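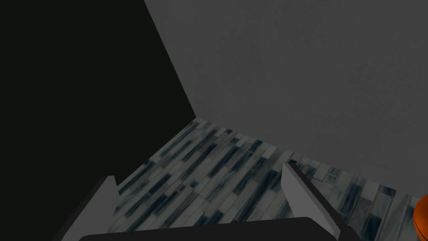

The tiled floor and the two walls, nearly black one on the left, gray one on the right.

Eynon Street Community Kitchen, minutes of the April get-together

Okay, I'm taking notes again, so blame me (Gwenllian Prosser) if I got your bit wrong. We started at 7:10 p.m. because the side door was sticking and half of us went around the block to the front.

Last month's minutes: read, grumbled at, approved. One fix, the soup supper raised $300 and I had typed $30. Sorry, soup people! You did way better than I gave you credit for.

Spring supper
This ate up most of the evening. We sold 133 tickets last year and ran out of rolls before the second seating, so everybody agreed we order more bread. Nobody agreed on which bread. I like the seeded ones from Hetonis, but they want the order in 12 days ahead and they won't do a half tray. We voted, and seeded won by three votes. Plain rolls will be there for the kids.

Dessert is still up in the air. I said I'd make lemon bars again and then remembered how long it took me to zest all those lemons, so if anyone has one of those fancy graters, please bring it over to my place the night before (there will be coffee, and you get the broken ones to eat).

Seating times stay at 5 and 6:30. A later one got talked about for the folks who work evenings, and we decided to box up plates for them and leave them in the fridge with names on the lids. Please write big.

The freezer
It's making the noise again. Skakora sent a quote for a new seal and it was less than I feared, so we said yes right away before anyone could change their mind. Until it's fitted, push the door shut with your hip and wait for the click. And please, please label your stuff. I threw out a tub of something orange last week and I still feel bad if it was somebody's good squash.

Sign-up sheet
We're trying Clusura, the online calendar thing, for kitchen shifts. I put my own name in as a test and ended up on every morning in May, so I'm clearly the wrong person to run the training! The paper sheet stays on the clipboard too, at least through summer.

Other stuff
The big stock pot has a loose handle and shouldn't be lifted full. Two of our aprons came back from the wash pink, and they're staying in use. There was a long chat about whether we should do a chili night in the fall, with a lot of strong feelings about beans, and I stopped writing after a while. It goes on next month's list.

We wrapped up at 8:45. Next meeting is same time, and it's my turn to bring the cookies.

G. Prosser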